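Small Kitchens, Big Promises: the Prululden rack corner

Posted 10 July 2019

I have read a lot of pages that swear a two-level dish rack will "give you your counter back." I don't believe it, and after 22 days with one I believe it less. A rack takes up counter. That is the first thing it does. The Prululden people say theirs takes up less than the others, and maybe it does, but I washed the same dishes I always wash and I still had to move something to chop an onion.

What follows is a gallery of sorts. Most of the entries are just captions, which are the useful part anyway.

1. The box
Heavier than I expected and taped like it was going overseas. The leaflet lists 221 uses for stainless steel wire. I stopped reading at rinsing berries.

2. Assembly
They say 3 minutes. It took me most of a radio program, and one crossbar went on backward the first time. The drawing in the instructions shows both ends the same. They are not the same.

3. The old rack, going out
A plastic Nunoter I had for years. It was ugly and it held more bowls. I want that on the record before anyone writes to tell me how much nicer steel looks.

4. Wallpaper behind a wet area
Everybody I know told me not to do this. The seller, Ouazzani, calls the pattern washable, a word that covers a lot of ground. I wipe it with a barely damp cloth and I don't scrub. Ask me again in a year. I do like the bird, and I didn't expect to.

5. The corner as it stands

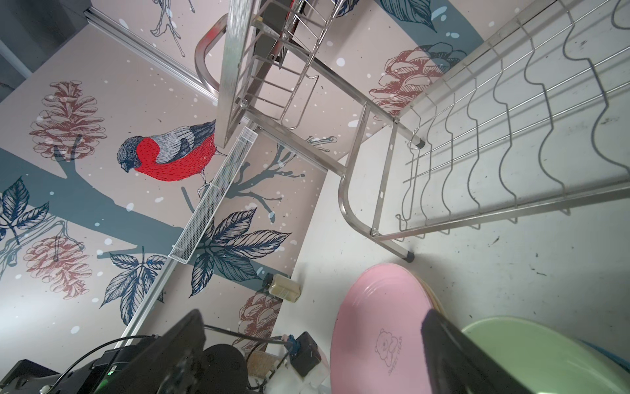

Steel rack, bullfinch, pine cones, and the pink SWEET BEAR basin. The wavy wires are for plates, and the white mesh basket is for utensils.

6. On basins
I keep more than one and I'm told that's clutter. Fine. One for greens, one for soaking, and they stack when I'm done. A Bosero insert that clips over the sink was supposed to replace them. It wobbled every time I put a pot in it – back it went.

7. Rubber feet
Worth checking on any rack before you pay. Bare metal legs marked up my last counter, and a white one shows everything. I would take good feet over an extra level.

8. The upper level
The sales page has it full of matching glasses. Mine gets lids, mostly, and whatever I can't find room for below. Tall mugs drip onto the plates underneath, so those have to go on last or you dry the plates twice.

Would I buy it again? At half price, probably. This gallery has had 2,042 visits so far and a good share of them came looking for a discount code. I don't have one.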